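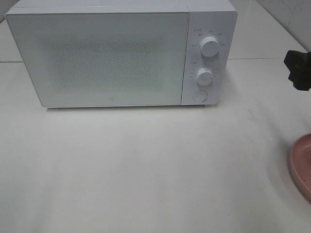

A microwave oven with its door shut.

Where Does the Heat Go?

Heat is a terrible guest. It turns up late, won't stay where you put it, and leaves without saying goodbye. You make a hot chocolate, you go off to find your slippers, and when you come back the hot chocolate is lukewarm chocolate. The heat has left the building. Where did it go, and how did it get out without using the door?

First, what heat is

Everything is made of tiny bits called particles. Your mug is, your slippers are, and so is your headteacher. The bits are far too small to see, and they never keep still. In a solid they jiggle on the spot, like a class being told to sit quietly. In a liquid they slide past each other, like a class going to lunch. In a gas they zoom about and crash into things, like the same class ten minutes later.

When something gets hotter, its particles move about more. When it cools down, they move about less. Heat is the energy passing from the hotter thing to the cooler thing, and it always goes that way round if you leave it alone. This is why a hot chocolate left in a cold kitchen never, ever gets hotter, however hard you stare at it.

There are 3 main ways for heat to travel. They have long names, and grown-ups enjoy asking you to spell them.

Way one: conduction

Conduction is heat passed on by touching. Fast-jiggling particles bump the slower ones next door, and those bump the ones next to them, and the jiggle spreads along.

Put a metal spoon in hot soup and the handle gets warm. Metals are very good at this. Wood is bad at it, and so are plastic and most sorts of pottery, so a saucepan may well be metal with a handle that isn't. Things that are bad at conduction are called insulators. It sounds like an insult, but it's a useful job.

Try this: touch a metal door handle and then the wooden door. The handle feels colder. If they have both been in the same room all day, they are at the same temperature. The metal is simply quicker at stealing the heat from your hand. Your fingers are not thermometers, whatever they tell you.

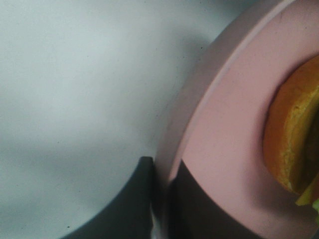 A pink plate. Hot food on a plate warms it up by conduction.

Put hot toast on a cold plate and the plate gets warmer while the toast gets colder. The toast did not agree to this. Restaurants sometimes warm their plates first, to make the robbery a bit smaller.

Way two: convection

Convection happens in things that flow, such as air and water. When air warms up it spreads out, which makes it lighter than the same amount of cold air. The warm air floats up, cooler air slides in underneath, that gets warmed as well, and round it goes.

A radiator does this all winter. It heats the air beside it, and the warm air rises and has a lovely time near the ceiling, where you aren't. If you have ever slept in the top bunk in July you will know about convection already, and you may have strong feelings about it.

The church tower at Flallura has 509 steps, and people who climb it in summer will tell you it is hotter at the top than at the bottom. Some of that could be warm air rising up the tower. Some of it could be the 509 steps.

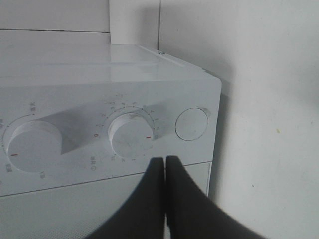

Ovens use convection too. The hot parts heat the air, the air moves around the food, and the outside of the food heats up first. The middle has to wait for conduction to bring the heat inwards, one bump at a time. A big potato takes ages for exactly this reason. Cut it in half and the heat has less far to go. (Ask before you cut up somebody's dinner.)

Way three: radiation

This one sounds alarming and mostly isn't. Radiation here means heat energy travelling as invisible waves. It doesn't need anything to touch or anything to flow. It can even cross empty space, and a good thing too, as there is a great deal of empty space between us and the Sun.

Stand near a bonfire in November and your face is roasting while your back is freezing. The air around you may be chilly, but the waves come straight at you from the fire. Turn round and you can have the opposite problem.

You are doing it as well. Every warm thing gives out these waves, including cats, bricks and you. It is one of the reasons a crowded classroom gets stuffy. The others are best not gone into.

What about microwaves?

Microwaves are another kind of invisible wave. They make the water in food twist back and forth very quickly, and all that twisting turns into heat. They get a little way into the food, a couple of centimetres or so, and then conduction has to carry the heat on from there.

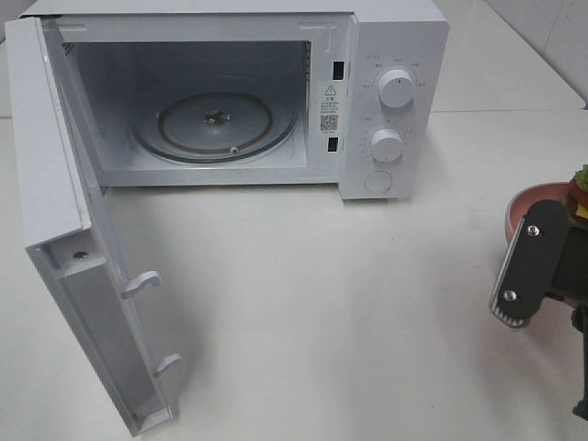
Inside a microwave oven, with its glass turntable.

The waves don't spread evenly, so some spots get more than others. Turning the food helps to share them out. So does stirring halfway through, as it says on the packet in small writing. Skip the stirring and you get the famous pasta bake that is a volcano at one end and a glacier at the other.

Keeping heat in

To keep something hot you have to block all the ways out. A vacuum flask has a gap with almost no air in it, so there is hardly anything to conduct or to flow. The walls are shiny, which bounces the waves back in. The lid stops warm air wandering off at the top.

Woolly jumpers work by trapping air in lots of little pockets. Air is a poor conductor, and when it's stuck in a pocket it can't flow very far. The jumper isn't making any heat. You are making the heat. The jumper is taking the credit.

Now try it yourself

You need two mugs the same, warm water from the tap, a sock and a thermometer. Fill both mugs to the same height. Put one inside the sock -- a clean sock, please -- and leave the other one bare. Take the temperature of each every ten minutes and write it down. Which one cools faster? What happens if you put a saucer on top as well?

Words to know

Particle: a tiny bit of stuff, much too small to see.
Conductor: something that heat moves through easily.
Insulator: something that heat moves through slowly, grumbling.
Vacuum: a space with nothing in it. Also a machine for cleaning the stairs, which is different.

More from Stukutik Science Pages: Why Is the Sea Salty? / Do Worms Sleep?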